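The Roltar

Gwilym Mostyn had kept the watch shop in Erkthorpe so long that people set their kitchen clocks by when he rolled up his shutter, and he was late most mornings, so the whole town ran a little behind – and was happier for it, I always thought.

The watch in question was a Roltar, hand-wound, with a cream dial and a strap worn soft as an old glove. Raíssa Lacerda laid it on his counter one wet April morning and asked what he would give her for it.

"Who told you to sell it?" he said, holding it to his good ear.

"My landlord, more or less. Huw Harries offered me 80 dollars."

"Huw Harries would offer you 80 dollars for the moon." He opened the back with his thumbnail and was quiet for a good while. Inside the case, in letters so small she had never noticed them, somebody had scratched a name: Pugh. 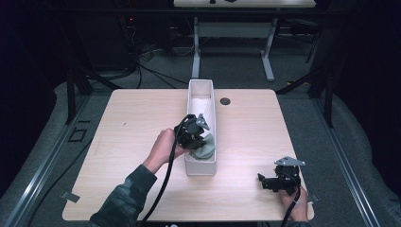 What Gwilym Remembered

Old Pugh had taught him the trade, back when the shop smelled of pipe smoke and there were 90 clocks on the walls, all of them arguing. Gwilym told her this slowly, with a good many detours through people she had never met, and she found she didn't mind a bit.

"I'll lend you 195 against it," he said at last, "and you'll come in and wind it yourself every morning, so it doesn't forget you."

She came the next day at nine, and waited on the step in the rain until he rolled up the shutter at twenty past.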